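Drenero Guide, Section 4: Getting Your Strips In

OK, so you've installed Drenero and made your first (very empty) catalog. Now comes the fun part, which is putting old comic strips into it! I'll use my own Gimholm Courier tearsheets as the sample batch all the way through, because I have a box of 214 dailies and I know every one of their bad habits by now.

If you skipped Section 3, go back and set your master folder first. I mean it. I moved mine halfway through a batch and spent an evening relinking.

4.1 Before you scan

1. Sort the strips by printed date. Where the date is missing, look for the little copyright slug between the panels, and if that's gone too, put the strip in an Undated pile and leave it there for now.

2. Unfold everything and let it rest under something flat overnight. A big atlas does the job.

3. Wipe the scanner glass. Newsprint sheds like a cat.

4. Set the scanner to color, even for black and white dailies. You can always throw the color away later, and the yellow of the paper helps Flotow tell paper from ink (see 4.3).

Caution: Don't peel old tape. If a strip has been taped into a scrapbook, scan the whole scrapbook page and crop it in Drenero. I have lost exactly one last panel this way and I still think about it.

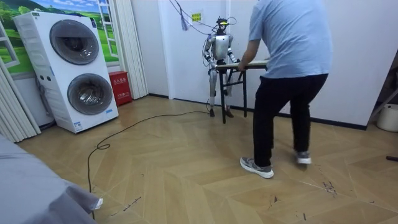 Photo: Florêncio Barreto

4.2 Making a batch

1. Go to File, then New Batch. Type the name of the paper the strips were cut from. Use the paper, please, and leave the syndicate out of this box – it has its own box further down.

2. Under Strip Title, start typing. If the strip is already in the title list it will pop up, and you should pick it from there even if you'd have spelled it differently. Otherwise you'll end up like me with "Azevedo the Barber" and "Azevedo, the Barber" as two separate features.

3. Fill in the artist only if there's a signature or a printed byline. For an unsigned strip choose Unsigned. There's a Guess box next to it where you can write who you think it is, and that guess stays out of the public index until you tick Confirmed.

4. Drag your scans onto the batch window. They come in by file name, so if your scanner numbers things strangely you'll see the order go haywire right away. Click Sort by Printed Date once you've typed the dates in.

5. Press Save Batch. The batch gets a gray dot, meaning it's in but hasn't been cleaned.

Note: One batch holds up to 105 scans. My box had to be split in three, and I split it where the paper changed from five columns wide to four, which made the cropping much nicer. Any split works as far as the program is concerned.

Note: Sunday pages go in as their own batch. Drenero treats a Sunday as a full page with toppers attached, and if you mix them with dailies it will try to crop them all into long skinny strips, and you'll get a lot of feet.

4.3 Cleaning with Flotow

Flotow is the clean-up add-on. It comes with Drenero but it's switched off to begin with (Tools, Add-ons, Flotow, On).

1. Open a batch and pick one typical strip. Don't pick your best one.

2. Drag the Paper slider until the background goes pale. I usually stop at 62. Past that the thin lines in the lettering start to break up, especially the hyphens.

3. Look at the shaded areas. If the dots have turned into wavy bands, turn on Descreen and set it to Low.

4. Click Apply to Batch, then go make coffee. Fifty strips take my old laptop roughly 20 minutes, yours will probably be quicker.

5. Page through the results with the arrow keys. Press R on any strip that came out worse and it goes back to the raw scan.

Caution: Flotow can't tell a speck of dirt from a period. Florêncio, who tested this section on his own clippings, had a whole October of gag strips come back with no punctuation in the balloons. Leave Despeckle off for anything with small lettering.
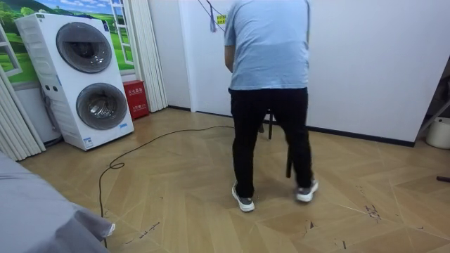
Last updated: July 5, 2022

4.4 Missing dates and reruns

Every long run has holes in it, and I like seeing mine (it gives me something to hunt for!).

1. Choose View, then Gaps. Days with no strip show up as white squares on the calendar.

2. Right-click a white square and mark it Not Published if you know the paper skipped that day. Holidays are the usual culprits.

3. If two dates have the same drawing, select both and choose Link as Rerun. Keep both scans, though – papers often trimmed or relettered a strip the second time out.

4. For the Undated pile, open View, then Loose Strips, and drag each one next to its likely neighbors. Continuity strips are easy. Gag strips can stay loose for years and that's fine.

If the Gaps calendar comes up all white, your dates were read as day first. Go to Settings, Dates, and switch to Month First, then reopen the batch.

Exporting the index is in Section 5.

– Joaquim Bettencourt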